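Home | Features | Home & Garden | Food | Travel | Archive

Print this article | E-mail this article

The Long Afterlife of the Willow Bed

Growers in the Clarkden valley are planting basket willow again, on ground that has been too wet for anything else

27/09/2024

The road into Clarkden drops past a feed store and a shut gas station before it reaches the river. On the left, behind a wire fence, there is a field that looks from a car like a stand of weeds. The stems are taller than a person and grow so close together that a dog can't get through them. In January, when the leaves are gone, they show their colors: mustard, plum, olive and a dull orange.

This is basket willow, and it was once the main cash crop in the valley. At its height there were 542 acres of it between the bridge and the old mill. Families cut it in winter, sorted it by length and sold it in bundles to workshops downriver in Bevon. The Bevon shops turned out laundry hampers, egg baskets, bread trays and the deep round baskets that orchards used at picking time. By the time the last of those shops closed, most of the beds had been plowed under or left to the deer.

Now 24 acres are back in willow. It isn't much, and the people growing it don't claim otherwise. They sell to weavers, to florists, to garden designers who want living fences, and to the county, which uses bundles of cut willow to hold riverbanks in place.

Most people have a basket in the house and have never thought about where it came from. It holds mail, or yarn, or onions. It gets moved from the kitchen to the hall closet and back.
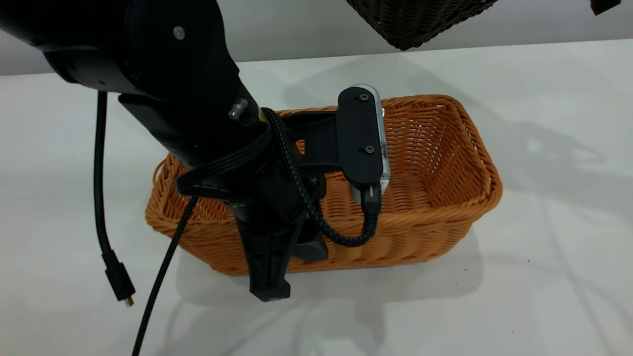 A crop for wet ground

Willow likes what corn hates. The low fields along the river flood most springs, and standing water that would rot a row crop does the willow no harm if it drains off in a couple of weeks. A bed is started by pushing cuttings the length of a ruler into the soil, buds pointing up. They root with no help at all. The first year's growth is thin and crooked and is cut back and thrown away. The second year's can be used for rough work. From the third year on, a bed gives a full crop every winter, and it will go on doing so for 20 years or longer if it's kept clean.

Keeping it clean is the hard part. Bindweed climbs the rods and leaves a spiral dent that no weaver will accept. Beetles eat the growing tips, and a rod that loses its tip will branch, and a branched rod is firewood. The growers here mulch with wood chips, pull the vines by hand in June and again in August, and let geese into the older beds. The geese are good on grass and no use on bindweed.

The harvest starts after a hard frost. Some growers still cut by hand with a short hooked knife. The Partanen farm, which has the largest single planting in the valley, runs an old sickle bar mower with a home-built rack welded on the back to catch the rods. It can cut an acre in a morning. Sorting that acre takes the rest of the week.

Brown, buff and white

The same rod can be sold three ways. Brown willow is simply dried with the bark on, and its color depends on the variety. Buff willow is boiled for hours and then peeled; the bark stains the wood a warm tan. White willow is stood in shallow water until spring, when the sap rises and the bark slips off clean.

Peeling used to be done by pulling each rod through a metal fork called a brake. One of these, iron on an oak post, stands in the library in Clarkden next to the copy machine. A good worker was paid by the bundle, and the library has a pay book that lists 310 bundles peeled in one April. The book doesn't say how many hands did it.

Dried willow has to be soaked again before it will bend. The rule of thumb is one day in water for every foot of length for brown willow, and less for buff and white. Then it's wrapped in a damp blanket overnight. Weavers call this mellowing. Skip it and the rods crack at the first sharp turn.

How a basket goes together

A round basket starts with a few thick sticks crossed in the middle and bound down. The sticks are spread like spokes, and thinner rods are woven between them to make the base. Long rods called stakes are pushed in beside the spokes, bent upward and tied at the top, so that for a while the thing looks like a birdcage. The sides are woven around the stakes. At the top, the stakes are bent down and tucked behind one another to make a border.

Other shapes and other materials follow the same thinking. Rattan, paper cord and seagrass all get used, and plenty of store baskets are made on frames. There are almost always uprights, though, and something passing around them.

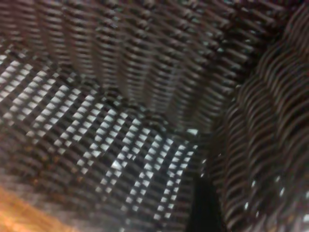

The inside of a dark woven basket, where the wall comes down to the more open weave of the bottom.

A basket also wears in a known order. The bottom goes first, from being dragged. The border goes next, and the handles after that. The side walls will usually outlast the rest, and for that reason repair work is mostly bottoms and rims. At Brarkevon, the shared workshop in the former Bevon freight office, repairs bring in more steady money than new baskets do. A new log basket there takes two days. A new bottom takes an afternoon.

Care is simple. Keep a basket off a radiator and out of a damp basement. Dust it with a soft paintbrush. Once or twice a year, rinse it with cool water and let it dry in the shade with air on all sides. Don't varnish it.

The numbers

Nobody in the valley lives on willow alone. The Partanen farm also sells hay and rents out a barn. Of the 12 growers who now have beds, most have under two acres, and several have jobs in town. Imported baskets sell in chain stores for less than the growers get for the rods it would take to make one. What has helped is the bank work. The county pays by the yard for live willow bundles, takes crooked rods along with straight ones, and wants them in late winter, when there's no other farm income to speak of.

Two more fields are due to be planted next spring, both on the Bevon side. One of them was willow before, and when the owner mowed it last fall he found old stumps along the ditch still sending up shoots.

Print this article | E-mail this article

Reader comments (4)

riverbend_jo: My grandmother peeled willow in Bevon as a girl. She said it turned your hands brown till summer. Nice to see it written up.

T.K.: Where can you buy cuttings? I have a wet corner that has killed three apple trees.

mudflat: T.K., the Partanen place sells them at the gate in late winter. Bring your own twine. And plant well away from your septic field, willow roots will find it.

oldhamper: I rinse mine in the shower and stand it on the porch upside down. Going on thirty years with the same one, second bottom.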